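From: Roswitha Frerichs
To: small-press-promo list
Date: 2019-08-15
Subject: Re: [promo] Launch evening in Skallham – press list and timing

Dear Stanisława, dear all,

Thank you for your long message. I quote the parts which I want to answer and leave out the rest, so the others do not have to scroll so much.

Stanisława Wasilewska wrote:
> We are two people and we have the new novel from Plarnisero coming out in
> autumn. The author lives in Gallura and can come to Skallham for only
> 2 days. I have a press list of 398 addresses which we received from the
> last person who did this work. Should I write to all of them? And how
> early? My colleague says six weeks before, I would say three.

I was in the same position when I started with the Tapia series, and my list was even longer. I wrote to everybody. Most of the messages came back or stayed without any answer, and two journalists asked me quite sharply where I had their address from. I could not tell them, and this was embarrassing.

So my advice is to go through the list by hand before you send anything. It took me the evenings of one week. I looked up every name and asked only whether this person still writes about books, and for whom. At the end I had 175 names. To 28 of them I wrote a personal letter, in which I mentioned something they had published before. The others received the normal press release. Nearly all the articles we got came from the small group.

Please also check on what basis you may keep these addresses. If your predecessor did not write down who agreed to be on the list, I would delete the private ones and keep the addresses of the editorial offices. There are people on this mailing list who know the rules better than me, perhaps they can add something.

About the timing: you are both right, I think, but for different papers. The monthly magazines close their pages very early, and for them even six weeks is too late. I would write to them now, in August, also if the cover is not finished. The daily paper and the local radio will forget you if you write so early. For them three weeks is good, and then a short reminder four or five days before the evening. I do not telephone any more, except to the radio, where they seem to prefer it.

> The bookshop wants a reading of one hour and then questions. The author
> is not a very confident speaker in English.

One hour is long, even with a confident speaker. We did two short readings with a conversation between them, and the host read the second piece in translation. The author could rest a little and the public heard both voices. Ask the author which pages he or she likes to read aloud. I once chose the pages myself and there was a lot of dialogue with five persons in it, and the poor man had to say "he said, she said" for twenty minutes.

If you have only the two days, please do not put the interviews on the same day as the launch. I would do the radio and the newspaper on the first day, then a free evening, and the bookshop on the second day. Write the times on one sheet of paper, with the street names and your telephone number, and give this sheet to the author at the station. Send it by email as well, but the paper is what they will use. 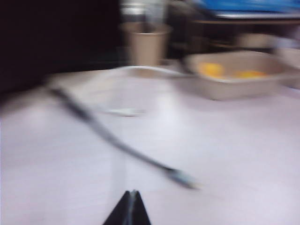
For the invitation cards I would order fewer than the printer suggests. The price for a larger quantity looks always very attractive, and then you have the boxes under the desk for years. I still have Tapia cards and I write my shopping on the back of them. A card is useful for the bookshop counter, the library and the personal letters. For everybody else an email is enough.

> Do you put the price of the book in the press release?

Yes, always. Price, number of pages, ISBN, date of publication, name of the translator, and one person to contact. I put these at the top, before the text about the book. The text itself should fit on one page. In your draft the first paragraph is about the history of the press, and I would move this to the end and make it shorter. The sentence about the ferry in winter is very good – I would begin with that one.

One more small thing about the draft. You write "a must-read for lovers of literature". I had the same expression in my first one and an editor crossed it out with red pen and sent it back to me. I was angry for a day. Now I try to say only what happens in the book and who wrote it.

I can send you my table for the press list if you like, it has a column for the last contact and one for what was answered. It is in German but there are only seven columns. I am away from Saturday for a week, so if you want me to look at the second version of the press release, please send it before then, also when it is not complete.

Many greetings to you and your colleague, and good luck with the bookshop,

Roswitha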